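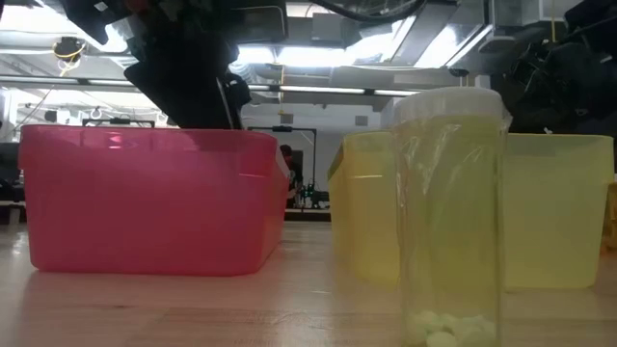 Pink plastic bin on a wooden tabletop.

News > Press Releases > Moving & Storage

FOR IMMEDIATE RELEASE

Seltomen Takes Over Kusuma Moving Bin Rentals in Resden, Drops Weekend Fee

RESDEN – January 1, 2018 – Seltomen, the household moving and storage company, has taken over the bin rental business of Kusuma. Effective today. All open Kusuma bookings will be honored at the price the customer was quoted, and the weekend delivery fee is gone for everyone, old bookings included.

The deal was signed in October and covers the rental stock, the two delivery routes and the counter on Callivitz Street. It does not cover Kusuma's long-term storage units, which stay with Kusuma under the same name and the same phone number. Customers with a unit do not need to do anything.

For people who have not used the service: you order plastic bins instead of buying cardboard boxes. They get dropped at your door, you pack, you move, you unpack, we come and get them. No tape. No flattening boxes in the driveway in the rain. The standard rental is two weeks and can be extended by phone.

"Most of the calls we get are from people moving within town, a lot of them into or out of apartments, and they want the stuff there on a Saturday," said Ovidiu Grecu, general manager of Seltomen. "They were paying extra for Saturday. I never liked that fee. We looked at what it brought in and decided we could live without it."

Kusuma customers made 2219 bin rentals in its last full year of operation. Seltomen ran a smaller service on the north side of Resden and had been turning people down in the summer months, when leases end all at once. The two fleets will be run together out of the Callivitz Street building.

What changes for customers

Delivery days. Seven days a week, up from five. Morning and afternoon windows. Evening pickups on request, if there's a truck free.

Deposit. Kusuma took a deposit in cash or by check. Seltomen takes a card number and charges nothing unless bins are missing at the end. Deposits already paid to Kusuma will be sent back once the bins are returned, by check, to the address on the booking. If you have moved (and you probably have) please call so it goes to the right place.

Sizes. Three sizes stay, the extra tall one goes. It was hard to carry down stairs when full and drivers had been asking to get rid of it for a while. Anyone with a booking that includes the tall bins will get two mediums for each tall at no extra cost.

Wardrobe rails. Still available, still extra. Same price as before.

Labels. Every order now comes with a sheet of peel-off labels by room – kitchen, bath, bedroom and so on, plus blanks. They come off clean if you peel them the same week. After that a little warm water.

Cleaning. Bins are washed and dried between rentals, as they were at both companys before. Please empty them out fully, including the bottom. Drivers find keys, chargers, a surprising number of spoons. Found items are held at the counter for 43 days and then donated.

What does not change

Prices for small, medium and large bins stay where Kusuma had them. Seltomen's own prices were slightly higher on the large and have been brought down to match. The service area is all of Resden plus the river road as far as the old bottling plant. Beyond that, call and ask. Sometimes yes.

All of Kusuma's drivers were offered jobs and all accepted. The counter staff will be the same people customers already know, in different shirts, once the shirts arrive.

Packages for larger moves

Seltomen is also adding a package for offices, schools and churches. It starts at 100 bins and goes up to 500, with the bins delivered on wheeled bases so they can be rolled through a hallway. Stacks should be kept to four high. Rental is by the week, and a site visit before delivery is included so there are no surprises about elevators or loading docks.

"An office move is a different animal," Grecu said. "Somebody has to know which floor, which door, who has the key. We'd rather walk through it with you first than have a truck sitting outside at seven in the morning with no one to let us in."

Bookings for the larger package are open now. Spring dates are going to fill up first so groups with a fixed move date should get in touch early, even if the count isn't final. The number of bins can be adjusted up to a week before delivery.

Booking

By phone or at the counter. Online booking is coming over from the Kusuma system and will be down for part of this month while the calendars are merged. Confirmations sent before the takeover are still good – bring the printed copy or just give your last name. If you recieved two confirmations for the same move, one from each company, ignore the second. You will not be billed twice.

Customers who still have Kusuma bins in the garage from an earlier move, no questions asked: drop them at the counter any day during opening hours or call for a free pickup. There's no late charge on these. We just want them back.

About Seltomen

Seltomen provides moving bin rental, packing help and short-term household storage in Resden and nearby. The company is privately owned.

Media contact

Ovidiu Grecu, General Manager
Seltomen, Callivitz Street, Resden
Interviews by phone, mornings are best. Visits to the Callivitz Street building can be arranged with a day's notice.

###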